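台面小窍门:在厨房桌上录鸡蛋示范

上一篇讲收纳,评论里好多人问怎么给机械臂攒示范数据,那这篇就专门聊鸡蛋!我们在Sadotgate的小工作间录这个任务录上了瘾,窍门全写在下面。

先说桌面。选哑光、颜色偏深的台面,白碗放上去轮廓特别清楚,腕部相机很容易找到碗沿。开录前用微湿的布擦一遍,再等它干透。碗要圆口、浅色、里面别带花纹,碗里的东西一眼就能认出来。 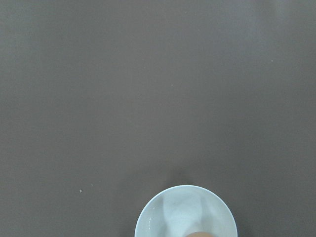 腕部视角:白碗靠近画面下沿,碗里露出一点橙褐色的圆顶。

再说摆位。蛋盒放左,碗放右,中间留出一大块空地给夹爪走。盒盖一定要先翻开,透明盖子会反光,半开半合最折磨人。我喜欢在桌上留几样不相干的东西,比如菜板、玩具刀、柠檬片,模型以后进了真厨房才不会慌!
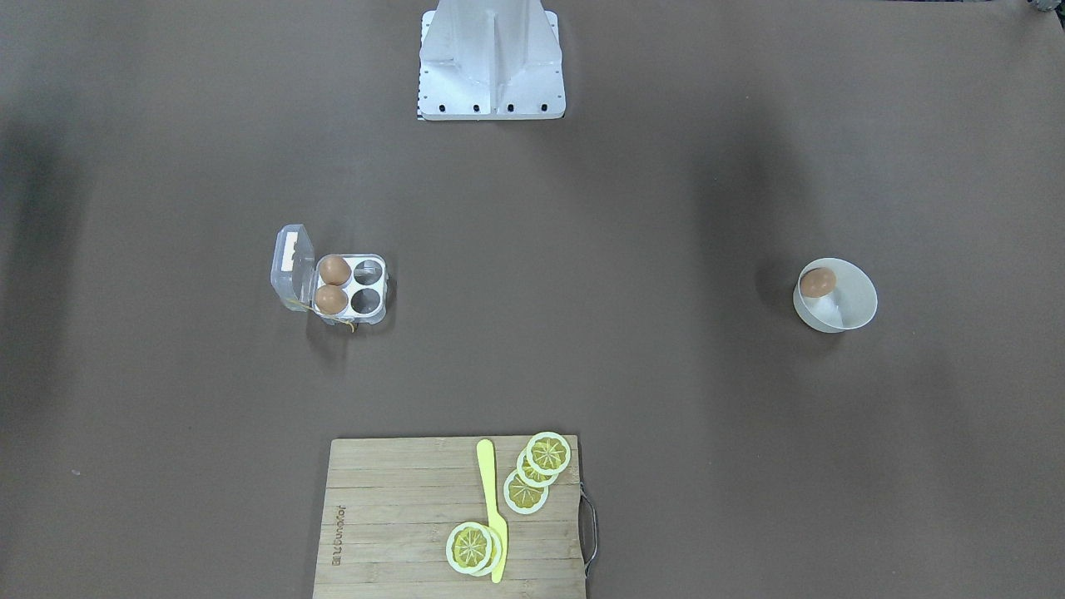

位置也别定死。每录24条就把碗挪一挪,蛋盒转个小角度,再接着录。Divya Thomas教我用铅笔在纸上画个简图,记下每组的摆法,回头查数据时省了好多工夫(谢谢Divya!)。

夹爪下碗的时候放慢,手指贴着碗壁内侧走,别直直往碗底戳。松开以后停一拍再抬手,这一拍对学习很有用,剪片段时千万别顺手剪掉。
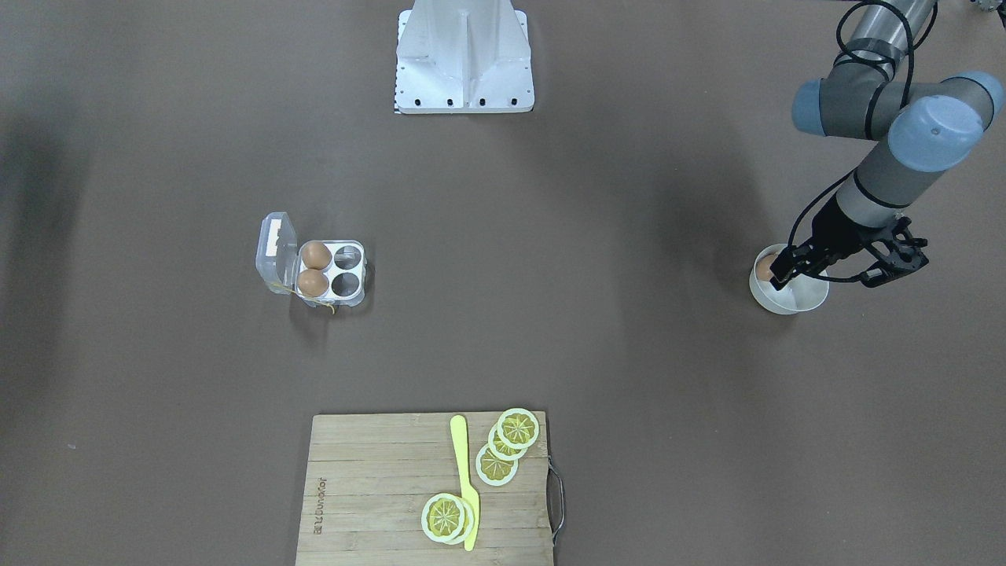 图/Homarow 工作间

搬运途中,鸡蛋抬到高过碗沿就够了,抬太高既慢又容易晃。操作的人每录9条歇一会儿,手一累动作就毛糙,数据里全看得出来。录坏的也留着,单独放一个文件夹,名字写明白,以后做失败检测正好用上。
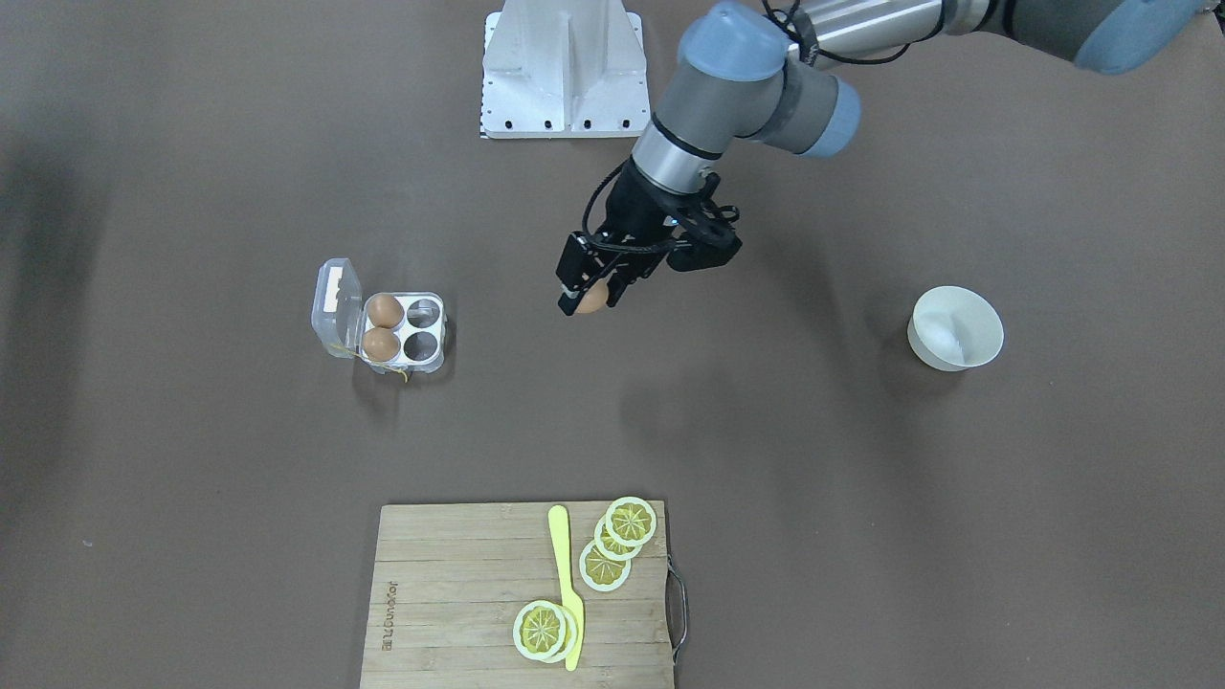 夹爪夹着一枚鸡蛋悬在桌面上方,左边的蛋盒里还有两枚。

我们九月攒到了476条,越录越顺手,真的很过瘾!下一组打算换成深口碗,周四晚上开录,摆位图画好了就贴到评论区。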